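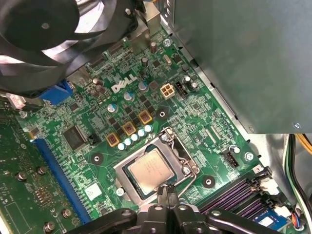 Foster homes wanted, Wudcombe area!

Hi, I'm Sawsan Shboul and I match retired greyhounds with foster families at Gikik Greyhound Friends. We have five dogs coming off the track in January and only two open couches (mine is taken, by a very large boy called Aubert who snores).

You'd keep a dog for six weeks or so, teach him about stairs and glass doors, and send me notes on how he does. We cover food, vet bills and a crate. You need a fenced yard or a real love of leash walks, and somebody home part of the day. Cats are fine for some of our dogs, so tell me if you have one!

No greyhound experience needed. Achilleas Mavromatis does the home visits, usually in the evening. Write to me at PO Box 221, Wudcombe, and put your phone number in.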